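Plovel opens orders for hand-held gripper kit

Print this article | E-mail this article

Fri 29 May
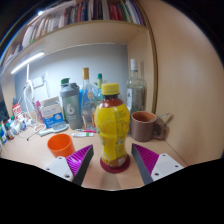
A bottle with a yellow screw cap between the ribbed pads of a hand-held gripper, on a desk shared with a mug, a cup and other bottles.

Plovel has begun taking orders for Pekow, a hand-held two-finger gripper kit for recording manipulation tasks in homes and small workplaces. The first units are due to ship in July. The company had until now supplied the tool only to a short list of pilot customers.

The kit consists of the gripper with its camera, two sets of replaceable finger pads, a charging dock and a license for Frade, the desktop program that imports and trims recordings. It is priced at $1,442. Additional pads are sold in pairs, and the finger mounts are held by screws so that a worn finger can be changed without opening the body of the tool.

According to Plovel, an operator squeezes the handle to close the fingers, and the tool logs finger opening, hand position and video against a single clock. Frade then splits the session into separate tasks and flags those in which tracking was lost. Flagged tasks can be kept, cut or sent back to the operator's list. Export is to open formats, and no network connection is needed once the license has been activated.

Édgar Puma, product manager for Pekow, said most of the changes from the pilot version concern the fingers. The earlier pads were smooth and tended to slip on curved plastic and on labels. The production pads are ribbed. "Bottles were the complaint we got most," he said. "A round body gives you a narrow line of contact, and if the pad is flat and hard you have very little to work with."

The pilot ran at 11 sites. Operators were asked to work on desks, shelves and kitchen counters as they found them, with other objects left in place. Plovel said the resulting sessions were used to adjust the tracking software for cluttered surfaces and for strip lighting, both of which had caused dropouts in early builds.

Battery life is given as about 16 hours of standby. Plovel does not quote a figure for continuous recording, which it says depends on the video settings. The tool records to a removable card, and a full card stops the session with an audible warning. The pilot version simply stopped, a fault that several sites reported.

Support will be handled by Biltotero, a distributor of laboratory and workshop equipment, which will also stock spare parts. The standard warranty excludes pads and cables. Biltotero said it would offer a half-day setup course for customers ordering several kits, at extra cost.

Two limits are listed in the data sheet. The fingers do not measure force, and the tool is not sealed against liquids. Puma said a version with force sensing is under development but declined to give a date. Existing pilot customers can exchange their pads for the ribbed type at no charge; the rest of the pilot hardware stays supported in Frade for the length of the original agreement.

Print this article | E-mail this article

This site uses cookies to remember your settings and to count visits. By continuing to browse you agree to their use. Cookie policy | Close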